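Writing Workshop, Handout 2: Loanwords and Accents
Instructor: Parveen Debnath

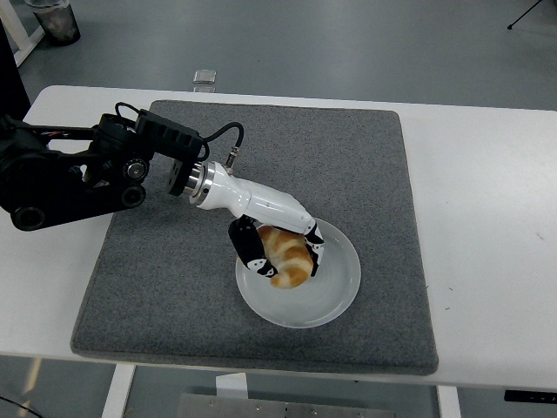
Fig. 1. A croissant on a white plate.

Many English nouns for food come from French. Some keep their accents in print (crème brûlée), and some writers drop them. Either is fine if you are consistent. Check a current dictionary before using italics: familiar loanwords don't take them.

For next class: read Lund, chapter 2, and edit your June draft down to 80 words.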